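Nomby cell 2 – setup and upkeep notes
Maintained by Sarita Rana, Skumville
Last revised Monday, March 18, 2024

This card covers the two-arm table cell used for the granule transfer recordings. It goes with the Namine release, which holds 2239 episodes. Of these, 1765 passed review and are in the default split.

Before recording, home both arms and open the grippers. Check that the wrist camera cables have enough slack for a full wrist turn.

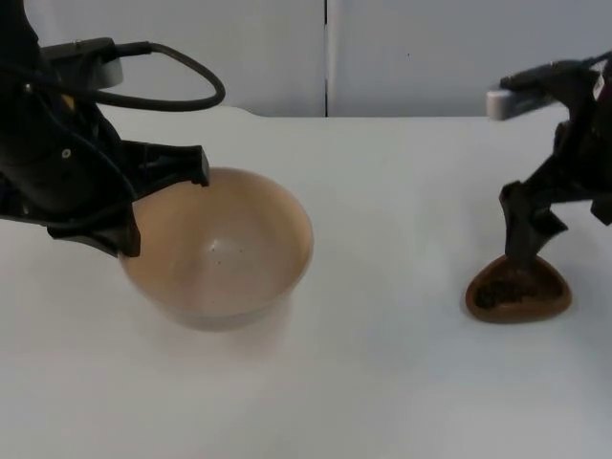 Brush out the gripper fingers every 14 episodes. Fine grains work into the finger joints and the close position starts to drift – rerun the gripper zero if it does. Wipe the tabletop with a dry cloth only.

Known issue: the right arm loses its wrist camera on a cold start. Power cycle the hub and wait for both feeds. A new hub is due in May.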